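Tollholm manipulation group, weekly meeting, Thursday

Data: 729 hand-held gripper demos recorded on the kitchen table task. 51 dropped for lost tracking. Stanar set is still at 424 and stays separate.

Result: policy trained on both sets did better on the plate task than either set alone. Bottle task unchanged. Group wants a rerun with 2 new seeds before writing it up.
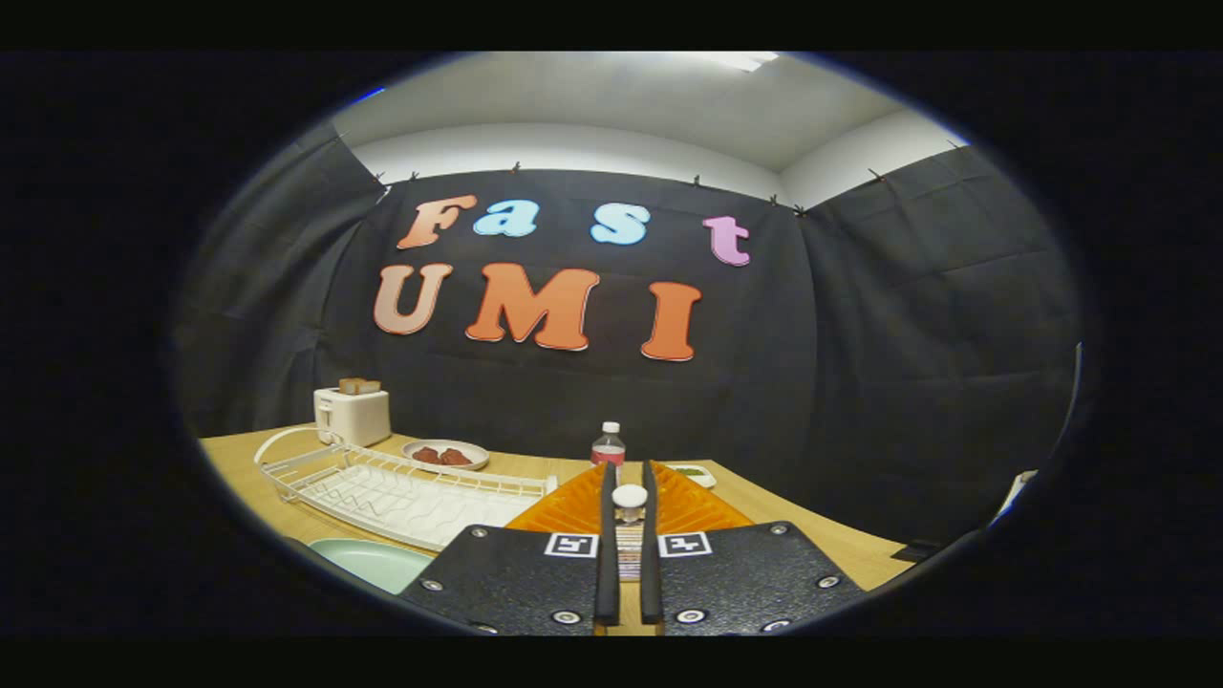

Action: send the Jirkholm split by noon. Next meeting same time.

Comments

Are the dropped demos kept anywhere? We'd like them at Coşkun.

Yes, in the archive folder.

Please add the seeds to the notes.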